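From: Afaf Salameh
To: Punley House members list
Subject: Re: Shared kitchen – cups, hooks and the drying arrangement

Dear members,

Thank you to those who wrote in response to the June notice. I am answering on the list so that everyone using the shared room has the same information. The message that prompted most of the discussion is quoted first, and my reply follows it.

> The notice says that plastic cups are to be hung up after washing and
> not stacked. We have stacked them for as long as our group has met at
> Punley House and it takes up far less of the table. Could the office
> please explain what has changed, and whether the rule covers the cups
> that groups bring for themselves? We would also like to know what
> becomes of the cups that are left out overnight.
>
> Mockus evening group

With regard to the first point, the change follows the spring inspection of the room. Cups had been put away one inside another while still damp, and 11 of them had to be discarded. The plastic cups are thin, and when they are nested tightly they trap water at the rim and are difficult to separate without cracking. The office has therefore decided that the colored cups are to be kept on the mug tree between uses, one cup to an arm. The tree is the light wooden post with the short angled arms, and it will remain on the table at the window side of the room.
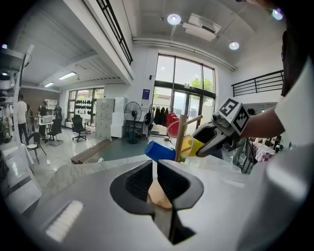
Our group would still prefer a shelf to the tree. A post with arms is easily knocked, a cup that is only hooked over a short dowel comes off if anyone brushes past, and a shelf would hold the same cups in less space.

The paragraph immediately above was sent to me by the Plurnomard circle, and I include it with their agreement. The concern is a fair one. The office looked at a wall shelf from Pronum last year, but the wall in question is mostly glass, and the cabinets on the other side are already allocated. The tree will stay for the present. Members are asked to hang each cup well down on its arm and to load both sides of the post evenly. Anyone who finds the post loose should tell the office and should not attempt to glue it.

With regard to the second point, the rule applies to cups of every color that are left in the room, whether the house supplied them or a group did. Cups that a group takes home at the end of its session are the group's own affair. Party cups of the disposable kind may be washed and used again, but once the rim has split they belong in the recycling bin in the hall.

A related matter is the table itself. Several groups use it for craft work as well as for refreshments, and the white covering should be left on during both. It creases, and members need not try to smooth it completely, but cups do not stand well on a fold. Please move them to a flat part before anything is poured. Cups that have been used to hold tubes, dowels or other craft materials must be washed before they are returned to the tree.

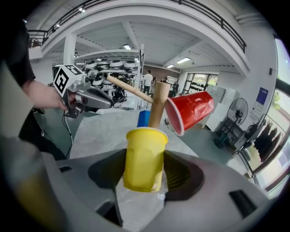 Cardboard tubes and lengths of dowel are to be put back in the craft box when a session closes, together with any small blocks. They are not to be left standing in cups overnight. A tall tube in a light cup will bring the cup down with it, and cardboard left in a damp cup becomes soft at the end and is of no further use to the next group. Any plastic wrapping should be removed from cups before they are washed.

With regard to the third point, cups found on the table in the morning are washed by whoever opens the room and placed on the tree. If the tree is full, they go into the box marked Spare in the lower cabinet, where they may be collected for 8 days. After that they are added to the house supply. No charge is made for this – it is simply a matter of keeping the table clear for the first booking.

The replacement order has now been placed. It is for 100 cups in red, yellow and blue, and will be stored in the office and issued on request. Groups expecting more visitors than the tree can serve should write to me beforehand, and I will set out the additional cups before the session.

Further comments on the shelf question may be sent to this list until the end of the month. Remarks about the heating should go to the separate list, where they will be seen by the correct person.

Yours sincerely,

Afaf Salameh
House Office, Punley House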